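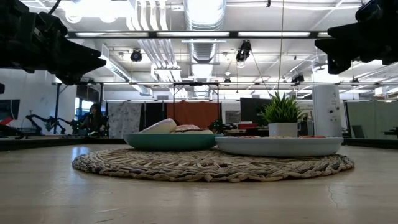

Leszek Górecki reports that the order export still drops the last row of every file, and that clearing the cache made no difference.

Status: open
Component: Rolix catalog export, tableware section
Assigned: Dorota Czerwiński

13:40 Reproduced on the staging copy. An export of 2000 rows gives a CSV with 1999. Row order has no effect. Exports under 2000 rows are complete.

14:05 Batch size in the export job is set to 2000. The loop stops one short when a batch is exactly full. Raised to 2001 as a test — all rows present, but the job then times out on the Borkowska account, which has 11 custom columns.

14:30 Batch size put back. Changed the loop condition in export_rows and added a flush before the file is closed. Borkowska export finishes, row count matches the database.

15:10 Marcus Ruiz-Ortega asks whether files sent out in October need to be redone. Only those with a full final batch are affected. The log lists 13. Rerun queued for tonight, old files kept in the archive folder.

Remaining: line endings in the footer are still mixed. Moved to a separate ticket.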